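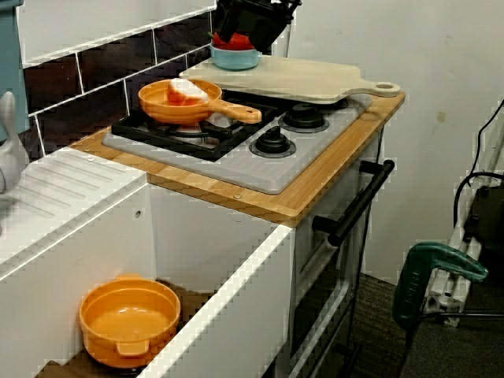
Our group built a tabletop arm setup in the shared workshop at Flidavell over the term, and this report covers the second half of it, from the remount in September on. The first half was all wiring and is in the other report. Goal was simple on paper: get the arm to move small things between a board, a bowl and a pan on a play kitchen, driven by us first and then replayed from the log. The pepper was our main test item. It's glossy, it's curved, and the bowl it goes in is small with rounded sides, so the gripper has to come straight down over it and there isn't much room for error. We picked it for that.

Budget and parts
Total spend was $789. Most of that was the arm kit from Trotham. Controller is a secondhand Ankrah board, the power supply we already had. We didnt buy new clamps, the workshop ones are fine if you do them up properly.

Mounting
First mount was to the bench and it wobbled. Every time the shoulder joint stopped, the whole thing rang for a second or so and the logged positions were garbage. Moved everything to a slotted metal frame and clamped that down. Much better. Still some flex at full reach, we just avoid full reach. Cables are the weak point now – one connector pulled out twice before we left more slack.

Reset position
Each run starts from the same layout, more or less. We put things back by hand and don't measure, a bit of variation is useful for the replay test. 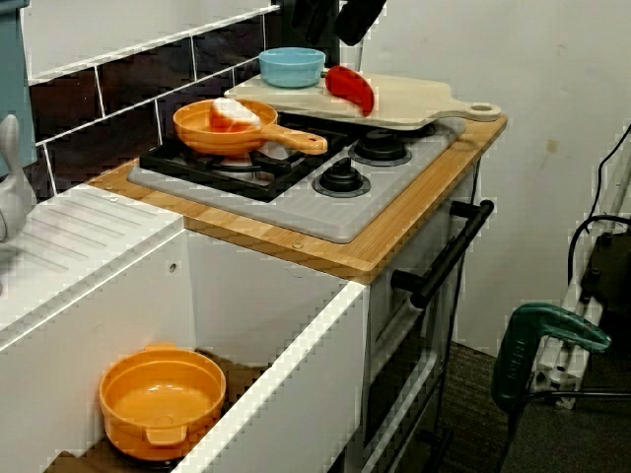
Fig. 2. Pepper out on the cutting board next to the bowl, toy food in the orange pan.

Control
Joystick to start with, then we switched to the Geter hand controller and got way more done. Logging is 35 samples a second. We tried going higher and the Ankrah board started dropping packets, so left it. A typical session gave us 3,000 lines of log before someone had to stop and clear space. Should of set up the external drive on day one.

Gripper notes
- stock finger pads too hard, added foam tape
- closing force is set in software, we kept it low
- wrist drifts after a long session, re-zero every 9 runs
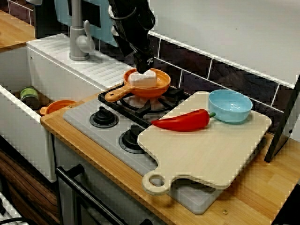 Pushing down was harder to get right than picking up. The arm has no force sensor so the only clue is the motor current, and that is noisy. Coming down on the white block in the pan, the gripper reaches it well before you think it will, becuase from the operator's seat the dark housing blocks your view of the fingers. We ended up slowing the last bit of travel and watching the current number on the laptop. The pan handle is the other thing to keep clear of on the way in.

Still to do
Replay with the bowl moved. Proper strain relief on the cables. A second pair of finger pads, the foam is already peeling. Workshop is booked Friday afternoon for the first two.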